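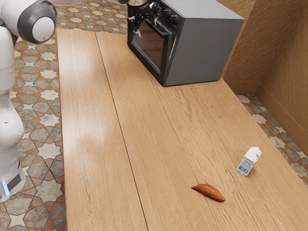 Do both grippers have to be tried on the same arm?
Use one arm for the whole comparison. Results from two different arms can't be compared, even when the arms are the same model, so switch the gripper and leave everything else as it was.

5. Comparing Two Grippers in the Simulator

This section covers side-by-side trials of the Drisel parallel gripper and the Drisel soft gripper in the Zedell simulator. Finish the arm setup in Section 4 before you begin.

5.1 Before you start

1. Open the Yokoyama kitchen project and wait for the counter and the objects to load.
2. Select the arm in the device list. Its status should read Idle.
3. Set the physics rate to 300 steps per second. The default is lower and makes the soft gripper look worse than it is.
4. Choose the target objects. The standard pair for this project is the sweet potato and the milk carton.
5. Save the starting layout under a name you will recognize later.

Note: The oven is a fixed object in this project. It can be touched but not moved. A contact with it is logged as a collision and ends the trial.

Caution: Don't change gripper while a trial is running. The controller keeps the old finger limits until it is restarted, and the next grasp will be recorded with the wrong opening width.

5.2 Running the trials

1. Load the first gripper from the Tools menu.
2. Run the Zero Fingers command. Wait for the message "Fingers ready."
3. Set the grip force to the low preset.
4. Start a set of 17 trials on the sweet potato.
5. Reload the starting layout and repeat the set on the carton.
6. Export the log, restart the controller, and load the second gripper.
7. Repeat steps 2 through 5, then export the second log.

Keep the approach direction the same for both grippers. Top-down is the usual choice for the sweet potato. For the carton, a side approach gives the fingers two flat faces to close on.

If a trial stops with error 2, the arm could not find a path to the target. Move the base closer to the counter, save the layout again, and start over with the first gripper. Logs made with different base positions should not be mixed.

5.3 Choosing a camera view

The simulator can record each trial from more than one view. Pick views that keep both targets clear of the arm for as much of the approach as possible. A view from above and to one side works for most layouts. Lock the view before the first trial so that it can't be dragged by accident. 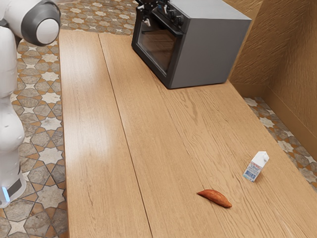

Nadhirah Lubis writes from Cidport that the low force preset was enough for the sweet potato in her trials but let the carton slip with the soft gripper. She raised the force one step for the carton and ran both grippers again at that setting. She asks that the manual say whether this is allowed.

It is allowed, provided that both grippers are run at the new force and the change is entered in the Remarks field of each log.

5.4 Reading the logs

Each line in a log is one trial. The columns that matter most are:

Hold: seconds between lift and release
Slip: distance the object moved against the fingers
Contact: anything touched other than the target

Leave out trials marked Aborted. Don't leave out trials marked Dropped, as these count as failed grasps.

To compare the two logs, open them together in the Results window and select Match by Object. Continue with Section 6 to set up the wrist camera.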